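Print this page | E-mail this to a friend

Sunday, late

Back in the lab at three in the afternoon, which Zlata calls a half day and I call a weekend with the middle cut out. The Vosero fingers finally arrived on Friday night's van, so we now have two sets to compare and no further excuse.

The plan on the whiteboard says 30 tries per object per gripper. The plan was written by me, in a good mood, before I had met the ball. Cube, cylinder, ball, basket, all on the same cloth we have been using since the Gastasar trials, and which Zlata has now twice offered to take home and boil. I said the stains help me find my place. She wrote that down, I think to use against me.

The ball is the one that matters. A cube forgives you. You can come at a cube crooked, half asleep, with last month's calibration, and it will square itself up between the fingers and let you take the credit. The ball wants the middle, and it wants both sides to arrive together.

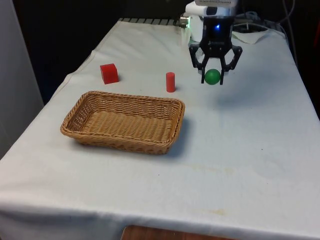
Photo: Zlata Maksymiv

I had the angular claw on first. Its fingers swing out and come down on either side, and I like the look of it very much, in the way one likes a heron. My trouble is with the closing. The tips travel in an arc, so the height I set with them open is no longer the height I get with them shut, and I spent most of an hour nudging one offset up and down by 3 mm and then putting it back where it started. The Cantero controller logs every change, so there is now a permanent record of me doing this.

Tea. Biscuits were Zlata's, and good.

Then the parallel pair. Duller to look at, far less to think about. What I want to know is whether they can work inside the basket without fouling the rim, as the Vuline people will certainly ask and Sabina will certainly have promised them yes. The sides flare a little, so there is more room at the top than at the bottom, and the approach has to be close to straight down. I dropped the speed until Zlata asked if it was switched on.
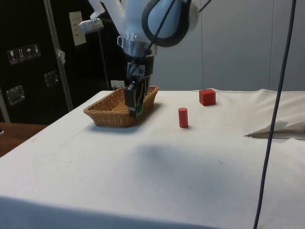
By Sabina Ďurica

Try number 53 was where I stopped, counting both grippers, well short of the whiteboard. My notes on the last few are mostly arrows. Leaning towards the parallel for basket work and keeping the claw for things out in the open, but I have leaned before. The quote for a second claw is 2,350 and I have not yet shown it to anybody who can say no.

To do: fresh offsets for the cylinder, standing and lying down. Ask Vosero if the finger pads come in anything grippier. Give in about the cloth.

Home at nine. Beans on toast, and a long look at the ceiling.

Print this page | E-mail this to a friend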